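Zasbridge Rooms — Monthly safety check, lounge and play corner
Date of check: 2023-12-26
Checked by: Matěj Šindelář
Copy to: Vojtěch Dvořáček
Marks used: OK / FIX / WATCH

1. Glass table

1.1 Edge of the glass, felt by hand all the way round: OK
Comment: I went with a cotton glove and it did not catch anywhere.

1.2 Chips or cracks in the top: OK
Comment: Please do not confuse the light streaks on the left side with scratches. I made this mistake in the first minute. They are only reflections, and they move when you move your head.

1.3 Metal bars under the glass, screws tight: WATCH
Comment: The screw where the slanted bar meets the cross bar took one more quarter turn. Check it again in January.

1.4 Table stands level on the carpet: OK

1.5 Things left on the glass: FIX
Comment: The limit on the Drosby sheet is 28 kg and we are far under it, so weight is not my worry. My worry is order. A bottle which lies on its side can roll, and the table has a rounded shape with only a thin rim at the edge. 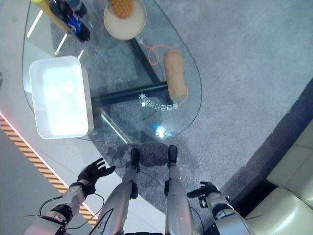

The white tray is the right place for small items. Bottles should stand upright or go back to the kitchen.

1.6 Cables on or near the table: FIX
Comment: The thin orange cable must be coiled and put away when it is not needed. A child who pulls one loop can pull down other things with it. If it has to stay, keep the whole length inside the rim.

1.7 Printing on the glass: OK
Comment: Letters are not peeling. Clean this part with a soft cloth only, no scraper.

2. Floor

2.1 Carpet lies flat, no raised joins: OK

2.2 Free way to the door, at least 80 cm: OK
Comment: Measured with tape, 100 cm at the narrowest point.

3. Soft toys

3.1 Seams closed, no filling coming out: OK
Comment: Pull gently at arms, legs and ears, one by one. On curly fur a small hole is hard to see, so use the fingers more than the eyes.

3.2 Eyes and noses firmly attached: OK

3.3 Clean enough for use: WATCH
Comment: Light brown plush should go to the wash after the holidays — cool program, in a pillow case, and dried in the air. Zirico washing powder is finished, I have put it on the order list. 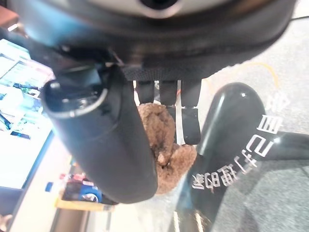
Item 3: brown plush toy, curly fur.

3.4 Storage of toys: FIX
Comment: Toys go in the low box, not on top of the heater. I moved 2 of them.

4. To do before the next check

Coil the orange cable and store it — Vojtěch
Tighten the table screw again if needed — Matěj
Wash the soft toys — Vojtěch
Ask Vishwakarma for new rubber feet for the table, the price from last year is still in the folder

Item 1.5 stays open until I see the table in order on two checks in a row.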